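Okay, slide 4, we're on to seating. Breathe, sip of water, don't rush this one.

So when I opened the reading room on Marar Street I had 22 chairs and every one of them came out of a school auction. Hard seats, hard backs, and they squeaked! I figured people would come for the books and put up with the rest. And they did come, they just didn't stay. Folks would pick up a paperback, stand by the shelf, read the first page and head home with it (or head home without it, which hurt more).

Then a friend of mine, Ashwin Rodrigues, came by with his mom one Saturday. She sat down, got up again after a minute and told me my chairs were for people waiting to be told off. Pause here, this usually gets a laugh. If it doesn't, keep going.

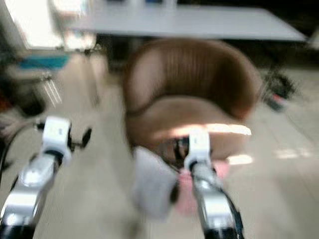

I started reading up on how long a person will sit still with a novel, and what I kept coming back to was arms. You want somewhere to rest your elbows or the book gets heavy, especially a big fat one like the Clunania saga, which is 70 chapters and no pictures. You also want your feet flat on the floor and a lamp that comes from behind you, over the shoulder.

So I made a budget. I had $2,000 from the Fatis fund and I wanted to spend it on lamps, because lamps are fun to shop for. I ended up putting most of it into seats and bought only 6 lamps. Best trade I made all year. By December I was asking people to please go home at closing time.

Ask the room: where do you read at your house? Take two or three answers. Somebody always says the bathtub, let them have it.

Next slide is the Pemelitz branch and their window benches. Mention the draft problem, and that they sewed the cushions themselves. If I'm running long, skip the part about fabric and go straight to the noise stuff.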